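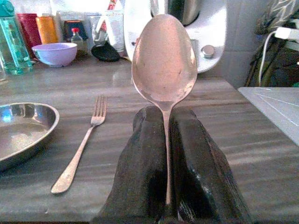
Ernville Public Library - Local Records and Data Desk

Troswood Recipe Card Transcriptions: README

Contents

1. Summary
2. Files
3. Fields
4. Transcription rules
5. Measures and conversions
6. Known problems
7. Access and reuse
8. Changes

1. Summary

This dataset holds transcriptions of 370 handwritten and typed recipe cards from the Troswood collection. The cards were kept in a household filing box and came to the library with a larger set of account books and letters. The account books are cataloged separately and are not part of this release.

Each card has one record. A card with two recipes, one on each side, still has one record, with the second recipe entered in the fields ending in _verso. Most of the cards are for baking, preserves and soups. A smaller group covers household preparations such as furniture polish and starch. These are kept in the dataset and marked with category = household.

The text is meant for word searches, for comparing ingredients and for studying how home cooks wrote instructions. It has not been tested in a kitchen. Canning times and temperatures on the cards do not follow current safety guidance and should not be used for preserving food.

2. Files

cards.csv - one row per card, UTF-8, comma separated, with a header row
ingredients.csv - one row per ingredient line, linked to cards.csv by card_id
measures.csv - lookup table for units and abbreviations
notes.txt - longer transcriber notes that did not fit in the note field
drustell_map.csv - old box numbers matched to current card IDs

Line endings are LF. Fields that contain commas or line breaks are in double quotes. Some spreadsheet programs change fractions such as 1/2 into dates when the file is opened. Import the quantity columns as text.

3. Fields

card_id: Text. The letters TW followed by a four-digit number. IDs are stable across releases. Numbers that were retired are not used again.

title: Text. The title as written on the card, with original spelling. Blank if the card has no title.

title_std: Text. A supplied title in current spelling. Never blank.

category: Text. One of bread, cake, preserve, soup, main, side, drink, household, unknown.

hand: Text. A letter code for the handwriting, A through F, or T for typed. The codes separate one hand from another and do not identify a writer. Hand C and hand E may be the same person at different ages.

body: Text. Method section, up to 500 characters. Longer methods are cut at the last full sentence within the limit and continue in notes.txt under the same card_id.

source_line: Text. Any credit given on the card, for example "from the Cisneros cookbook." See section 6.

condition: Integer, 1 to 3. A value of 1 means fully legible, 2 means partly legible, 3 means that at least one ingredient line could not be read.

note: Text. Free comment by the transcriber.

The ingredients file has card_id, line_no, qty_raw, qty_num, unit_raw, unit_std, item_raw and item_std. The raw columns hold what is on the card. The standard columns are editorial and can be ignored by anyone who needs only the source text.

4. Transcription rules

Spelling, capital letters and punctuation are kept. Line breaks in the method are replaced by a single space. Line breaks in the ingredient list are kept as separate rows.

Words crossed out by the writer are given in square brackets with a leading x, as in [x butter] lard. Words added above the line are placed where the writer's mark puts them. If there is no mark, they go at the end of the line and a note is made.

Unreadable text is entered as [?]. A doubtful reading is followed by a question mark in brackets, as in mace [?]. Stains, tears and holes are recorded only where they affect the reading.

Every card was transcribed twice, by 2 people working separately, and the versions were compared by script. Differences were settled against the card itself and not against the scan. Scans were made at a fixed setting and lose faint pencil.
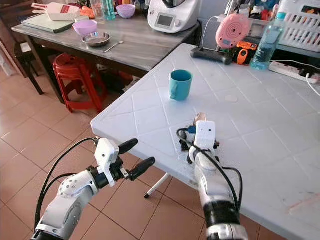

Ditto marks are expanded in the standard columns only. In the raw columns they are entered as a straight double quote, which the CSV format doubles. Scripts that strip quotes will remove them, so check the parser settings before counting units.

5. Measures and conversions

The cards use cups, spoons, pounds, gills and a few informal measures. The lookup table gives a milliliter or gram value only where the unit has a settled meaning. Informal measures - "butter the size of an egg," "a coffee cup of sugar" - have a blank value.

The abbreviation "t" is a problem in hands B and D, where the capital and small letters look alike. It is entered as written in unit_raw. In unit_std it is resolved to teaspoon or tablespoon only if another card by the same hand gives the same recipe with the word in full. In all other cases unit_std is set to spoon_unclear.

"Dessert spoon" is kept as its own unit. "Kitchen spoon" appears in hand A only and has no conversion.

Oven temperatures given in words (slow, moderate, quick) are left in the method and are not converted.

6. Known problems

The Cisneros cookbook named in source_line has not been traced. It may be a printed book, a church booklet or a neighbor's notebook. Records that cite it should not be treated as a separate source group.

The Drustell box numbers come from an earlier finding aid that skipped several dividers. Where two cards shared a number, drustell_map.csv lists both current IDs on one row, separated by a semicolon.

Category was assigned by title first and by ingredients second. Cards for mincemeat are split between preserve and main and need review.

The item_std column treats "shortening," "lard" and "drippings" as separate items. Earlier drafts merged them.

7. Access and reuse

The transcriptions may be copied and reused with credit to the Local Records and Data Desk. The original cards can be viewed by appointment in the reading room. Scans are supplied on request and are not included in the download.

Report errors with the card_id, the field name and the proposed reading. Corrections to raw fields are checked against the card before they are accepted.

8. Changes

Release 3: added notes.txt, split ingredient lines into their own file, replaced the old condition wording with integers.

Release 2: corrected line breaks in the method field, added the hand codes, retired duplicate card IDs.

Release 1: first set of transcriptions, titles and methods only.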